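What Went Wrong on the Picking Run
Student project report, Gurkside robotics lab
Segundo Restrepo and Flor Cuervo, supervised by Clémence Besnard

When we wrote our project plan we expected the hard part to be teaching the arm which things to pick up, and we had a lovely chapter outlined about it. Most of this report is about a cable instead, and we have grown rather fond of the subject.

Our program, which we called Illska after a very bad first week, sends the arm into the bin, lifts one object, and goes back for the next. It had managed 2,039 picks without anything worse than a dropped sponge. On 19th May, on pick 2,080, the gripper stopped answering while it was deep in the bin. The arm carried on for a moment as if all was well, pressed down on the pile, and then halted itself on a force limit. Flor hit the stop button at the same time, so we can't say for certain which of the two came first – the log only keeps whole seconds.

We blamed our own code, naturally, and spent the afternoon reading it aloud to each other. Clémence was the one who asked us to turn the wrist slowly by hand control and watch the readings as it went. The signal dropped out at the same angle every time, six tries out of six. A wire inside the gripper cable had broken close to its plug, where it was bent hard each time the wrist turned to reach a corner.

We fitted a new cable with a longer loop, and we kept the wrist out of the last 32 degrees of its turn. We also changed the program so that silence from the gripper now stops the arm at once. It should have done that from the start, and we are a bit ashamed that it didn't. The cost is that a few objects lying tight against the wall can't be reached any more. We would like to look at that in June, if the lab can spare us the time.

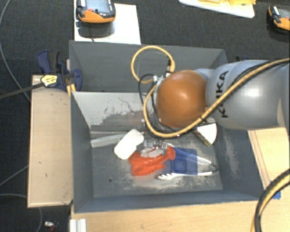 Þórarinn Hedegaard: I enjoyed this, and I'm glad you owned up about the missing stop. Do try pulling the gripper plug out on purpose, at low speed, and put the stopping time in your final version. I'd also write down the pick count when the new cable went on, so whoever has the arm next knows how old it is.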